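Hand-held gripper loses grip after it snags a cord – fingers won't close all the way

Posted in Grippers & End Tools 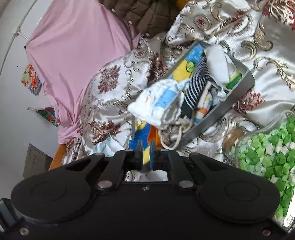 Sabina Hrubý

So I've been doing box-sorting runs with my Hidamell hand gripper, picking small stuff out of a gray box, and in February it caught a drawstring cord. I pulled (I know, I know) and something clicked. Now the fingers stop at 90 percent closed and the app throws fault 14. Is it the linkage or the motor? I'd rather not open it up if I don't have to!

Pešek

Unplug it first – really unplug it, don't just hit stop. Then move the fingers by hand. If one side lags, a pivot pin has walked out a bit and the arm is binding. Mine did exactly this and I pushed the pin back in with a small clamp, ten minutes tops. If both sides feel smooth, rerun the zero routine and drop the grip force to 70 before you go near anything with strings again.

vellgate_fan

had the same code, turned it off and on, fine since

Firnthorpe

Please don't just power cycle and carry on. Mine cleared too, then snapped shut on my thumb at 100 percent force. Check the pins like Pešek said, and keep your other hand out of the box while you test.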